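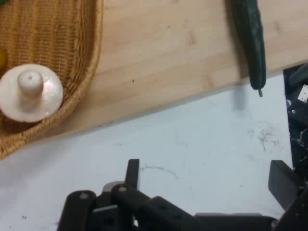 Skodanell ridge path shut above the Vadholm hut

Rockfall overnight on the north side of Skodanell. Path closed from the Vadholm hut up to the saddle, both directions, until further notice. No one hurt. The hut itself is open and so is the valley track from Nelton.

The fall came down at the second gully, where the slate meets the granite and the rock has always been rotten. Debris covers 68 metres of the path, some of the blocks the size of a small van. Two of the fixed chains have gone and a third is hanging by one bolt. Hut staff heard it shortly before 4 in the morning and went up at first light for a look, then turned back becuase stones were still coming down.

Jarmila Koubek, the geologist who has been mapping the north side for the park, was up there by midday. She says the scar is fresh and clean at the top but there is a loose slab left behind on the east edge, and she doesn't like the look of it. "It wants to come down and I would like it to do so before anyone walks under it." Frost in the cracks most likely, she says. January was mild by day and very cold by night, bad mix for that kind of slate.
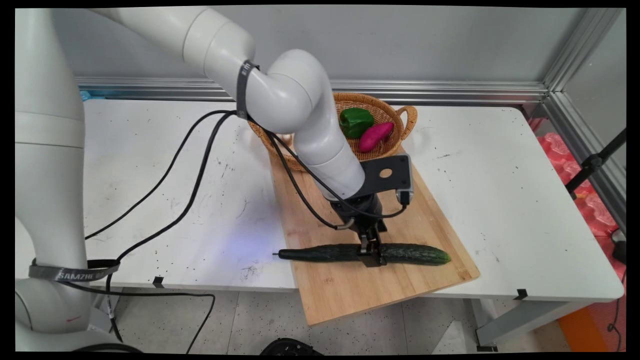 The ledge below the scar is the bigger worry for walkers. It runs level across the face for 208 metres and there is no way off it between the two ends, so anyone caught there in a fall has nowhere to go. Long, narrow, green with moss for most of its length -- think of the cucumber on that cutting board, lying flat across the slope, and you have the shape of it. Old maps call it the Khosravi ledge, newer ones leave it off alltogether. It is closed too, though there's no sign at the west end yet.

Way round for now: take the lower path from the hut to the tarn, then the zigzags up the south side. Adds 2 hours. Steep, and there is old snow in the top third, so spikes and poles. Not one for small children. The summit can still be reached that way, but the full traverse is off, as the usual descent comes straight down through the closed part.

The 21 people booked in at the hut last night have all been told, and most have gone down to Nelton. Beds free for anyone coming up the valley side. Kitchen as normal, shower not working, nothing to do with the rockfall.

Koubek goes up again when the wind drops. Chains won't be replaced before the slab is down -- park office says no date for that. Closure notices are up at the hut door and the Nelton car park.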